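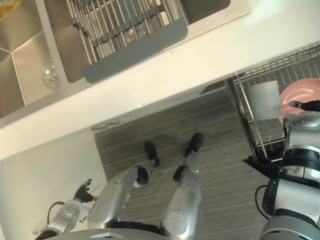
The kitchen sink, with the drying rack across the top.

Hi! I'm looking for a part-time agile coach to come and work alongside me at Gemar, and I'd love it if you read to the end before deciding it isn't you.

A bit of background. I look after three product teams that build Skomska, our scheduling software for small repair shops. We have 881 shops using it now, and the teams have grown faster than my calendar has. Retros get skipped, planning runs long, and our backlog had 2721 items in it last time I dared to look (please don't let that scare you off).

What you'd be doing: sitting in with two of the teams, running retros until they can run their own, and helping our product owners say no a little more often. You'd also pair with me on the move of the old Pilkington module, where most of the arguments happen – friendly ones, mostly.

I don't care much about certificates. I do care that you've spent at least two years with real teams and can tell me about a time it went badly. If you've written code or tested software before, great, but it's fine if you haven't.

It's 20 hours a week, mornings preferred, and we'd like you in our Clatevard office two days out of five. Pay is $89 an hour on a six-month contract starting in September, with a good chance of going longer. There's also $200 a month for books and courses, and I will nag you to spend it.

To apply, send me a page or less about a team you helped and what you'd do differently now. No cover letter needed. I read everything myself and I'll write back either way, usually within a week.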